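Replacement knob for glass lid, screw keeps loosening

wpascual
September 13, 2018
The knob on my glass pot lid works loose after a few uses. Lid is domed clear glass with a metal rim and two small steam vents. Knob sits on a ring-shaped base with a brass-colored cap in the middle. I tightened it from below and it held for 17 days.
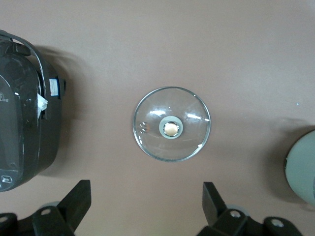 I would like to keep the original base if possible. The Rultbridge universal knob looks close, but the listing gives no thread size. Has anyone fitted one?
Wilfredo Pascual

drunis_89
Most of these are M4 or M5. Take the screw to a hardware store and try it in their gauge. Add a silicone washer between the screw head and the glass, and a drop of threadlocker.

kettleside
I would skip the threadlocker. Steam goes straight past that screw and most grades are not rated for food contact. A lock washer over the silicone one does the same job.

drunis_89
Mine is good up to 100 C and it is on the outside of the glass.

kettleside
The screw head is on the inside.

wpascual
Screw is M5. Ordered silicone washers and a stainless lock washer. Leaving out the threadlocker for now.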